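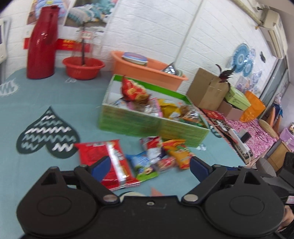
Subject: Re: [brolgate-ev] Converting the ute, is it mad?
Date: March 2021

Hi all,

Been meaning to answer this one properly and kept putting it off, so apologies for the length. Get a cuppa.

> I've got an old Brolgate ute with a tired motor and a gearbox that
> whines in third. Body's straight, no rust to speak of, and I love the
> thing. Somebody at the Welura show told me I should pull the engine
> and go electric. Is it mad? What should I be asking before I start
> spending money? I mostly drive to work and back, plus the tip, plus
> the odd trip to the coast. I can weld a bit but I've never touched
> anything over 12 volts.

No, it's not mad. I did mine over two winters and I drive it nearly every day. But there are a few things I'd have liked to hear before I started, so I'll put them down in whatever order they come to me.

First up, the coast trip. How far is it, and is there anywhere to plug in when you get there? That one question decides most of your budget. If you only ever did work and the tip you could get away with a fairly small pack and the whole job would be lighter and cheaper and you'd be finished sooner. I built mine for the longest trip I could imagine doing and then did that trip twice. The rest of the time I'm carting batteries around for the fun of it. If I had my time over I'd go smaller and borrow my sister's wagon for holidays.

Second, keep the gearbox or ditch it? People on this list will argue about this until the cows come home. I kept mine. You bolt the motor to the old bellhousing with an adaptor plate, leave the clutch in if you like, and park it in second or third most of the time. It's the easy way in for a home job and you don't have to muck around with the tailshaft. But yours whines in third, and I promise you that with no engine noise to cover it you will hear every single tooth. Mine had a faint diff hum I'd never noticed in ten years of driving and now it's the main thing I hear below 50. So if you keep the box, get it rebuilt while it's out on the floor. Bearings and seals at the very least.

I got my adaptor plate from Ní Chonaill, the machine shop, and it was lovely work. They did want the bellhousing and the flywheel in their hands before they'd cut anything, so there was freight both ways, and the wait was 8 weeks. I was cranky about that at the time, but the thing went together first go and runs true, and I've seen what a plate that's slightly out does to an input bearing. Don't be tempted to make that bit yourself, even if you're handy. Brackets, battery boxes, the motor mount, sure, have a go. Not the plate.

Motor. I've got a Zerano, the air-cooled one, second-hand out of a delivery van. It's perfectly happy around town. It gets warm on the long hill out of Welura with a load on, and there's a temperature cut that pulls the power back before anything nasty happens. First time it did that I had a trailer of wet mulch on and a milk tanker behind me, and I nearly died of embarrassment. If you're going to the tip with a full tray every other weekend I'd look at something with water cooling. There's a bit more plumbing, but you've already got a radiator sitting there doing nothing, haven't you?

Batteries. Everybody asks what I paid so I'll just say it was more than everything else put together, ute included. I used modules from a wrecked hatchback. Things I'd tell you about those:

Go and look at them in the car if you can, before the wrecker pulls the pack. Ask to see the dash light up, and write down what it says for range.

Buy one more module than you need. I didn't, and when one turned out weak I spent three months finding a match.

Weigh everything. Weigh the engine, the exhaust, the fuel tank, the lot, as it comes out, and write it on the garage wall. Then do the same for what goes back in, and note where it sits. Your engineer is going to ask you, and you don't want to be guessing.

Where to put them is the fun part. I've got half under the bonnet where the engine was and the other half in a steel box under the tray, between the rails, where the fuel tank and the spare used to live. It actually sits flatter in corners than it did before! But I did have to go up a spring rate at the back, and the front's a touch lighter, so I had the alignment done again. The spare now lives in the tray and gets in the way of everything. I haven't solved that.

Now the serious bit – you say you've never touched anything over 12 volts. Please don't learn on your own. The pack voltage on mine will kill you, plain as that, and it doesn't have an off switch the way mains does. The modules are live sitting on the bench. I did all the mechanical work and all the 12 volt wiring, and I paid a licensed bloke with the right EV ticket to do the high voltage side and sign for it. He was here for two days. It was the best money I spent on the whole project and I slept well afterwards. Get proper gloves regardless, get a service disconnect you can reach without crawling under anything, and take your wedding ring off. Always.

Paperwork! Talk to an approved engineer before you buy a thing. Before, before, before. I can't say that enough. Mine wanted to see drawings of the battery boxes and how they were held down, and he made me change the rear one because I'd put too much faith in four bolts. If I'd already painted it I'd have cried. Rules are different from state to state as well, so don't take what I did as gospel, and give your insurer a ring early too. My first one went very quiet on the phone and then said no. The second was fine about it but wanted photos and the engineer's report.

The little stuff that caught me out, quickly:

Brakes. No engine means no vacuum, so you need a pump and a small reservoir for the booster. The cheap pumps are awfully noisy. Mount it on rubber, well away from the firewall.

Heater. No hot engine, no hot water. I put in a small electric water heater feeding the old heater core, and it works a treat but it does eat into the range on a frosty morning. In July I mostly wear a beanie.

Fuel gauge. You can get a little box that drives the original gauge from the battery monitor. It was fiddly to calibrate and I swore at it a lot, but I really love that the old needle still works.

Charging. I charge off an ordinary outlet in the carport overnight and it's always full by morning. I keep meaning to put a proper wall unit in. I've been saying that since I finished.

As for running costs, I can't give you a tidy figure as we've got panels on the roof and I mostly plug in on weekends when the sun's out. The power bill hardly moved. I haven't bought oil, filters or plugs, and the brake pads look nearly new. Tyres are wearing a bit quicker at the back, which might have something to do with how I leave the lights.

One last thing, sell the old motor early. Mine sat under a tarp for a year and a half because I was sure it was worth a fortune, and I ended up letting it go for 800 to a fellow restoring the same model. He was thrilled. I just wanted my bench back.

If you're anywhere near Welura you're welcome to come and have a drive, and I'll lend you the engine crane too, as long as you bring a trailer with decent sides. Does anyone else on here have the water-cooled Zerano? I'd be curious what it does on that hill with a load on.

Cheers from the noisy diff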